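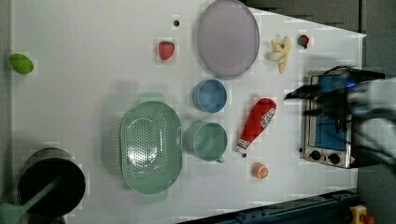 About Javis

Javis builds and supports tabletop manipulation cells for research labs, teaching departments and product teams. The company was founded in Plindstead, where design, assembly and calibration are still carried out. Repairs and spare parts are handled from a second site in Flesstead.

What we supply

Our main product is the Kuusk bench cell. It ships as a complete unit: arm, two-finger gripper, overhead camera, work surface, controller and emergency stop. The cell is assembled and calibrated before it leaves us, then partly broken down for transport. Reassembly on site takes two people and a set of metric hex keys.

Each cell comes with an object kit. The standard kit is play kitchenware, with cups, plates, cookware, toy fruit and vegetables, and a small toaster oven. These parts are light, cheap to replace and awkward in useful ways. A colander has holes that confuse depth sensing. A mug has a handle on one side only. A strawberry and a large oval plate call for very different grasps, and both have to be handled in the same session without a tool change.

Customers who work with other goods can send us their own parts. We test them for grip width, weight and surface finish and return a short report listing which ones the standard fingers can hold. Custom fingers are quoted separately.

Testing

Every Kuusk cell runs 1,000 pick-and-place cycles on our floor before shipment. The object layout is changed by hand between blocks of 200. Dropped objects, missed grasps and controller faults are logged separately, and the full log goes to the customer with the unit. A cell that faults during the run is repaired and starts again from zero.

Test layouts are deliberately mixed. Small items are placed near large ones, some objects sit close to the edge of the table, and utensils may be left across the rim of a pot. Layouts are not tidied to improve the result.

Service

The standard contract covers one calibration visit a year, remote fault diagnosis and replacement of worn finger pads. Pads are a consumable and should be checked every 310 hours of operation. Calibration visits for university customers are normally booked in October; other dates can be arranged with the Flesstead office.

Software updates are issued as signed packages and are installed by the customer. We do not push updates to a running cell. Release notes list every change to motion limits, including small ones.

Training

A one-day operator course is included with the first cell. It covers startup, homing, safe reach, emergency stop and reset, camera recalibration and basic fault reading. A longer course on scripting and data export is held at Plindstead for groups of up to six.

Limits of the product

The Kuusk cell is intended for light objects on a flat surface. It is not rated for liquids, heated appliances, sharp tools or food. It is not a collaborative robot, and hands must be kept clear of the work surface while the arm is enabled.

Page last revised 25/12/2021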